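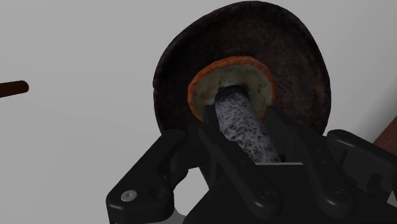 Costside Oral History Kit, second edition
Reviewed by Zawadi Massawe, June 6, 2018

The Costside kit is sold to family historians and small archives that record life stories from older relatives. It contains a Coletti recorder, two clip microphones, a printed question book and a license for the Rotich transcription program. I used it for 18 interviews with former railroad workers and their children, most of them over 72 years old.

The recorder is simple to run. It has one record button, a level meter and a card slot. Files are saved uncompressed, and battery life was more than adequate for a two-hour session. The clip microphones pick up table noise if the cable is not secured.

The question book holds 655 prompts sorted by period of life. Childhood, schooling and military service are covered well. Migration gets 51 prompts, several of which repeat each other. There is very little on clan or village ties, and I wrote my own sheet for those.

Rotich handles clear speech at a normal pace. It does poorly with place names, and each one has to be fixed by hand. Corrections are not remembered between files. The maker lists a name dictionary for October.

The older Cader kit has a better carrying case and a weaker recorder. Its release forms are clearer than the ones supplied by Costside, which leave out any line for restricting access during the speaker's lifetime. Add that line before using them.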